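The Third Basket

The planner was called Kendik, and it was wrong at two o'clock every afternoon.

I was the one who had to find out why. At Grillo we were eight people on the second floor, above a shop that repaired sewing machines, and I was the one who read logs. The others wrote the controllers and argued about them. I sat near the window with my tea and scrolled.

The job that Kendik had to learn was simple to say. Some things lie on a table, and each of them must go to its basket. Chopsticks to the left, tongs to the middle, and the right basket is for anything else. A person did the sorting first with grippers in the hands, many times, and from these recordings the planner took its idea of what comes next. We had 2,000 recordings. I had watched more of them than I like to say.

In the morning Kendik made good plans. It looked at the table, it wrote its list of steps, and the list was sensible. Then, after lunch, it began to add a step at the end. The step said: wait. There was no reason given. The planner had a field for the reason, and it left the field blank.

"It is the light," said the woman who wrote the perception code. "The sun comes in and the baskets are see-through. It does not know where the plastic ends."

So we closed the blinds. At two o'clock Kendik wrote its plan, and under the plan it wrote: wait.

"It is the clock," said the man who took care of the timing. He had slept badly and wanted it to be the clock. He looked for a whole day and he found two small mistakes, which he corrected. They were real mistakes but they were not ours.

I went home and I could not stop thinking about that word. My mother used to say it to me in the kitchen, with her hand raised and her eyes on the pot. She also gave no reason.

The next morning I started again with the recordings, this time from the first one and in order. I did not look at the hands. I had always looked at the hands – everybody does – and I thought that maybe the planner did not. I made a small tool which drew a mark on the time line every time when nothing moved. I named it Prenness, after the village where I was born, because nothing moves there either.

The marks came in groups. In the recordings made in the morning there were almost none. In the afternoon ones they stood at the end, one after another. The sorting was finished, or it was nearly finished, and the person stayed there with both grippers over the table and did nothing. In the longest one it took 60 seconds before the recording stopped.
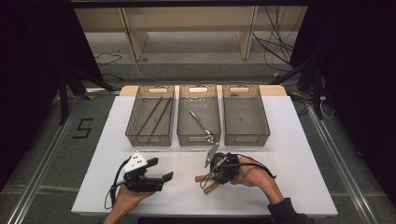 I played that minute again and again. I knew the person only by the sleeves. We all took our turns that summer, and nobody had written down whose turn it was. At first I thought: tired. Then I thought: listening, perhaps, to the music from the shop downstairs. At the end I did not think anything, and only sat with my own two hands on the desk.

It was past six when I looked up. The perception woman stood behind my chair with her coat on.

"You found it," she said.

"Yes. We must cut the ends off. It learned the pause from us."

"Then cut them."

I wrote the filter. It was four lines and it took no time. I ran it on a copy of the data and started the training for the night, and I turned off my screen. On the other machine the old Kendik was still running. I gave it the table one more time, and it wrote its steps, left basket, middle basket, and then its last word.

I put on my coat, but I did not go down yet. Under the floor somebody was testing a sewing machine, a short seam, then a longer one. I stood at the door until it was finished.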